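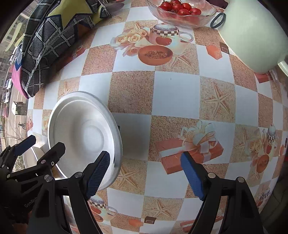
Widad Saliba

My aunt laid the table the way other people write letters, and I was on my third go at reading it.

She'd left me the keys, the cat and the best tablecloth, the one with the roses and teacups and those daft orange presents all over it, and gone off to Mahasneh for the whole of April. "Have Chantelle round," she said. "Feed her properly." Well! Chantelle Dlamini hadn't spoken to me in 2 years, not since the business with the car, so I didn't see how tomatoes were going to help.

I got the tomatoes anyway. I put them in the glass bowl with the wavy rim and then I moved the bowl, and moved it back again (you know how it is when you're waiting for someone). The plates I wasn't sure about. Plates felt like a proper dinner, with talking.

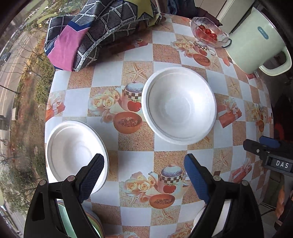

So I went for bowls. You can hide behind a bowl, sort of, if you've got soup in it and you keep your head down. I hadn't made any soup yet, mind, and it was nearly 9.

The bus from Jurkness stops right outside, and I heard it pull in while I was still hunting for the ladle. Then the gate. Then nothing for ages, and I thought, she's gone, she's looked at the door and gone home.

"Are you letting me in or what?" said Chantelle, through the letterbox. "I've brought bread."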